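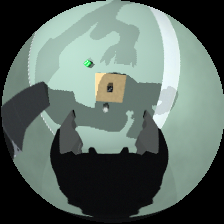

*Osvaldo Gentile. Revised by Dwayne Kowalczyk for the Gellville Encyclopaedia, Section 7: Light and Colour*

A **shadow** is a region into which light from a given source does not pass freely, owing to an object standing between the source and the region. The word is also used for the darker patch that appears where such a region meets a surface, such as a wall, a floor or the ground. In the stricter sense a shadow has volume and fills the space behind the object. The patch on the surface is a slice through that volume.

## Formation

Light travels in straight lines through air of even temperature. When it meets an opaque object, part of it is reflected and part absorbed, and little or none continues beyond. The outline of the resulting shadow depends on the shape of the object, the size and position of the source, and the angle and curvature of the surface on which the shadow falls. A flat disc may cast a round shadow, an oval one or a thin line, according to how it is turned.

Shadows are seldom completely dark. Light from the sky, from nearby walls and from other lamps reaches most shaded areas. On the Moon, where there is no air to scatter sunlight, shadows are much deeper than on Earth, though light reflected from the surrounding ground still enters them.

### Umbra, penumbra and antumbra

A very small source gives a shadow with a sharp edge. A larger source gives a shadow in parts:

- The **umbra** is the innermost part, from which no portion of the source can be seen.
- The **penumbra** surrounds it. From here a portion of the source is visible, and the light increases gradually towards the outer edge.
- The **antumbra** lies beyond the tip of the umbra when the source is larger than the object. An observer within it sees the object wholly inside the bright outline of the source.

The penumbra widens with distance from the object. The shadow of a flagpole is therefore crisp near its foot and blurred near its top.

## Length and direction

The shadow of an upright object on level ground has a length equal to the height of the object divided by the tangent of the Sun's elevation. When the Sun stands at 45 degrees, object and shadow are of equal length. Shadows are longest soon after sunrise and shortly before sunset, and shortest at local noon. Within the tropics the Sun passes directly overhead on certain days of the year, and an upright post then casts almost no shadow at noon.

The measurement of height by shadow is very old. A stick of known length is set upright beside the object to be measured, and the two shadows are compared. A pole two metres tall with a shadow of five metres indicates that a tower with a shadow of fifty metres is twenty metres high. The ground must be level, and both shadows should be measured within a short time of each other.

## Colour

Outdoor shadows on snow or pale stone often look blue. Direct sunlight has been blocked, and the remaining light comes largely from the sky. Indoors, the colour of a shadow follows the other lights in the room and the colour of the surface beneath.

Where two lamps of different colours light the same object, two tinted shadows appear. Each is lit only by the other lamp. If a white lamp is paired with a red one, the shadow that receives only white light tends to look greenish – an effect of the eye's adjustment to its surroundings and long familiar to painters.

## Astronomical shadows

Night is the shadow of the Earth, entered as the planet turns. A lunar eclipse takes place when the Moon passes through the Earth's shadow, and a solar eclipse when the Moon's shadow falls on the Earth. The curved edge of the Earth's shadow on the Moon was offered in antiquity as evidence that the Earth is round.

On clear evenings the Earth's shadow may be seen as a dull blue band rising from the eastern horizon after sunset. The pinkish band above it is known as the Belt of Venus.

## Uses

### Timekeeping

The sundial tells the hour by the position of a shadow on a marked plate. Its upright or sloping part is called the gnomon. In the common garden type the gnomon points towards the celestial pole, and its angle must match the latitude of the place. The horizontal dial in the market square at Gellville, cut by the mason Ostrowski, carries hour lines from 5 in the morning to 7 in the evening. It was reset by two degrees after the square was relaid, and the old fixing holes remain in the plinth.

### Building and planning

Architects study the shadows of proposed buildings to judge their effect on neighbouring streets and gardens. At the Sandamine housing scheme, the upper storeys of the western terrace were set back after a shadow study showed that the playground would be shaded from 2 o'clock onwards for much of the winter.

### Drawing and painting

Artists distinguish the *form shadow*, on the side of an object turned away from the light, from the *cast shadow*, which the object throws upon something else. A cast shadow helps the viewer to judge where an object rests. Without it, even a carefully drawn object may seem to float.

### Entertainment

Shadow theatre, in which figures are held between a lamp and a screen, has long traditions in Indonesia, China, India and Turkey. The figures are often cut from leather or hide and may be pierced or coloured so that patterned light reaches the screen.

## See also

- Eclipse
- Gnomon
- Perspective (drawing)
- Silhouette
- Twilight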